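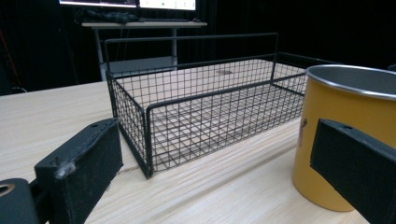
I'd been meaning to talk to the woman who runs the egg round in Burumness for ages, so when she said I could come up to Pondwood and have a cup of tea, I was there before she'd put the kettle on. She doesn't want her name on the internet ("I get enough phone calls as it is") and that's fine by me.

She has 254 hens, give or take whatever the fox has been up to, and she delivers to the whole village plus the outlying houses on the Marnent road. She started with 6 birds in an old coal shed. "I only wanted enough for a cake," she told me. "Then next door wanted some, then the pub, and by May I was up at five every day and wondering what I'd done."

The farmhouse has 1856 carved over the door and I don't think the draughts have changed much. I kept my coat on! She didn't seem to notice the cold at all.

I asked what people get wrong about keeping hens, and she laughed for quite a while. "They think it's the feeding. Feeding's nothing. It's the mud, and the mites, and finding someone to shut them in when you want a weekend away." She hasn't had a weekend away in years, by the way, though her sister in Ellwood keeps asking.

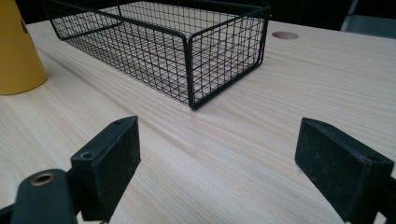
We got on to winter, when the laying drops right off and the customers get a bit cross. She won't put lights in the sheds to keep them going — "they're tired, let them have a rest" — so from November she rations everyone to half a dozen. One man offered her double. He got half a dozen.

And the price? It hadn't gone up for so long that people were leaving extra coins in the honesty box out of guilt. She finally put it up this spring and worried about it for a fortnight. "Not one person said a word. I could have done it ages ago, couldn't I?"

She did once get up to 400 birds, and hated it. "I didn't know them any more. I was just carrying buckets." So she let the numbers come down again, and she has no plans to go back.

I went home with a dozen brown ones and a jar of her pickled onions, which are very strong.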